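Januar 2020

Endlich wieder Rollen unter den Füßen! Ich war heute nach der Arbeit in der alten Markthalle in Testitz, zum ersten Mal seit den Feiertagen, und ich könnte gleich noch einmal hinfahren. Die Knie haben gemeckert, die ersten Runden waren steif wie ein Brett, und dann lief es plötzlich. Dieser Moment, wenn man in der Kurve übersetzt und gar nicht mehr an die Füße denkt, den hatte ich fast vergessen.

Wir waren 19 Leute, für einen Mittwoch im Winter wirklich viel. Danai hatte ihre Musik dabei (viel Bläser, viel Bass, einmal sogar Schlager, und alle haben mitgesungen). Draußen in Derkville liegt seit Tagen Splitt auf dem Uferweg, da ist an Fahren nicht zu denken, und so kommen jetzt auch die in die Halle, die sonst nur im Park laufen. 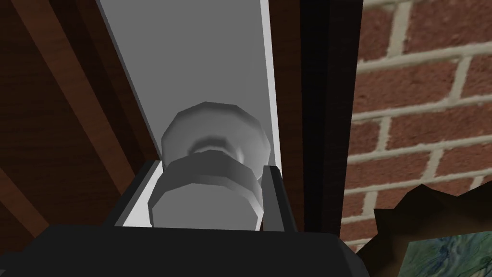
Die neuen Rollen habe ich auch eingeweiht. Herr Karamanlidis im Laden wollte mir zuerst die harten verkaufen, aber ich bin bei den weicheren geblieben und bin so froh darüber! Auf dem glatten Boden greifen sie herrlich, beim Bremsen rutscht nichts weg. Dafür sind sie auf der Geraden ein bisschen träge. Die Lager muss ich am Wochenende trotzdem säubern, das rechte Vorderrad singt schon wieder. Und den Stopper links eine halbe Umdrehung reindrehen, nicht vergessen.

Lefteris hat mir die Drehung rückwärts gezeigt, an der ich im Herbst so verzweifelt bin. Der Trick ist der Kopf: erst schauen, dann die Schultern, dann kommt die Hüfte fast von selbst. Zweimal saß ich auf dem Hosenboden, einmal ziemlich laut, und beim nächsten Versuch stand ich. Ich habe gejubelt wie ein Kind. Linksherum geht noch gar nichts, aber linksherum ist auch meine schlechte Seite, das war beim Tanzen früher genauso. 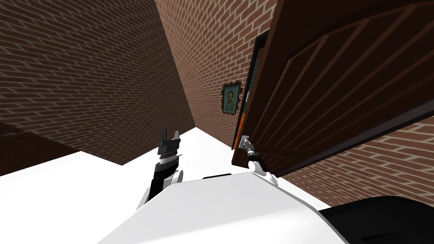
In der Pause ging es natürlich um die Fernora im März. Das ist unser großes Nachttreffen, 10 Kilometer durch die Stadt und danach Disco in der Halle, letztes Jahr waren 223 Läufer dabei. Danai will eine richtige Ecke für die Musik, mit Kulisse, und ich sehe sie schon vor mir: zwei rote Backsteinwände, die im Winkel zusammenstoßen, davor ein weißer Boden, genau wie auf dem Bild. Lefteris meint, auf Weiß sieht man jeden Bremsstreifen. Soll man doch, habe ich gesagt, dann weiß man wenigstens, dass getanzt wurde! Wer das alles malen soll, haben wir auf nächste Woche verschoben.

Jetzt sitze ich mit Tee und einem Kühlkissen auf der Hüfte am Küchentisch, die Skates stehen offen auf der Heizung (nicht direkt, auf dem Handtuch). Morgen werde ich jeden Muskel spüren. Am Sonntag wollen wir 2 Stunden nur Figuren üben, und ich habe Danai versprochen, den Kuchen mitzubringen. Apfel oder Mohn, mal sehen, was noch im Haus ist.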